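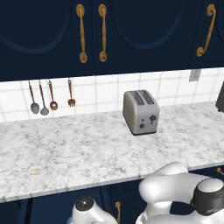 Subject: Re: [zolari-users] Arm stalls on toaster lever, kitchen scene

Replying to my own report because I found the cause, and at least two people wrote to me off-list with the same stall. The original message is quoted first.

> Running the Zolari kitchen scene with the Floteck arm and the
> Platomo gripper. Task is to reach the toaster on the counter and push
> the lever down. Control loop is at 50 Hz.
>
> In 7 of 52 episodes the arm stops dead on the approach. There is no
> error in the log and the episode runs until the timeout. The joint
> commands keep coming but the joints don't move. If I open the viewer
> and pause, the gripper is nowhere near the toaster.
>
> I already tried a smaller time step and a fresh install. Same result
> on my desktop and on baxter (our shared compute machine). Has anyone
> seen this? Is it the arm or the scene?

It's the scene, plus one setting on the arm side that hides it.

The toaster sits back near the tile, under the upper cabinets. To get to the lever, the arm has to come over the front edge of the counter and then stay low. In the bad episodes the planner picked a path with the elbow up, and the elbow ran into the collision shape of the upper cabinets. That shape is bigger than what gets drawn. The brass handles don't have their own collision shapes. Somebody put one box around each cabinet door with its handle included, and the box was padded on all sides. So there is a slab of solid air in front of the doors, and it also hangs down below the bottom of the cabinets.

You can't see any of this in the normal view. Turn on the collision overlay and it shows up right away. I should have done that first.

The planner doesn't avoid the slab because it loads its own copy of the scene, and that copy has the cabinets without the padding. It thinks the path is clear. The physics side disagrees, the elbow makes contact, and the arm stops.

The silent part is the Floteck driver. When contact force goes over the limit it goes into protective hold, as it should, but the Zolari bridge drops the hold flag and keeps accepting commands. Joint 7 is the only one that still reports a changing target, which sent me looking at the wrist for most of an afternoon. The wrist is fine.

What I changed:

- Replaced the padded door boxes with plain ones that match the doors, and gave each handle a small capsule.
- Made the planner and the physics read the same collision file.
- Passed the hold flag through the bridge. The episode now ends with a fault code when the arm goes into hold.

I reran the same seeds and got no stalls. I haven't tested the lower cabinets. Their handles were boxed the same way, so if you work close to the front of the counter, check those before you trust your numbers.

One more thing for anyone who plans to move policies from this scene to a real arm. With the flag dropped, a stall got scored as an ordinary timeout, and we had been throwing those out as slow runs. They were collisions. On hardware that would be an elbow going into a cabinet with the policy still sending commands - not something I want to find out in the lab. If you have old logs, look for a flat joint position trace with the command trace still moving.

The patch is against the current release and I can send it to anyone who wants it now. I don't have write access to the scene repository, so one of the maintainers will need to pick it up. The bridge change is separate and can go in without the scene files.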